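Sectional Times and Finishing Position in Flat Races at Gesolgate

1. Aim

The project tested whether a horse's time over the last two furlongs predicts its finishing position better than its official rating. Only flat races on turf were used.

2. Data

Times came from the Buvska timing sheets, which list 1,447 runners over 5 meetings. Races with fewer than six runners were dropped. Going was coded on a five-point scale -- firm to heavy -- and 30 entries with no rating were removed.

3. Method

A rank correlation was run for each race in Cesix, then pooled. Error bounds were set with 2,000 resamples.

4. Results

Closing time was the stronger predictor on good or faster ground. On soft ground the two measures could not be separated. Draw had no clear effect except in sprints.
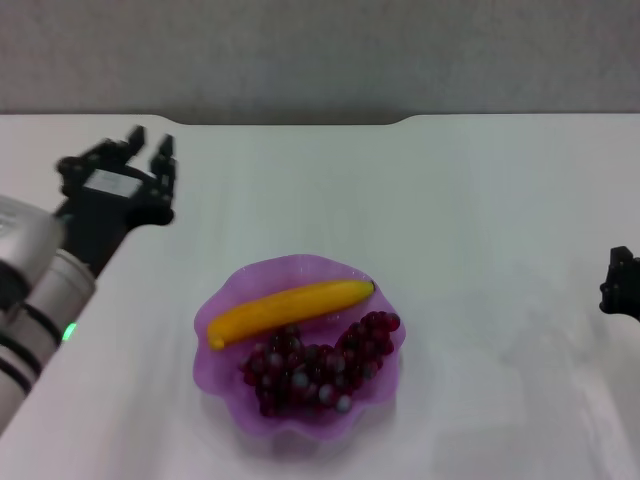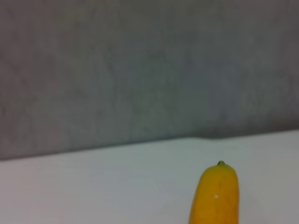
Lema, 10/8/22

The all-weather results will be added in November, using the same code and the same cutoff for field size.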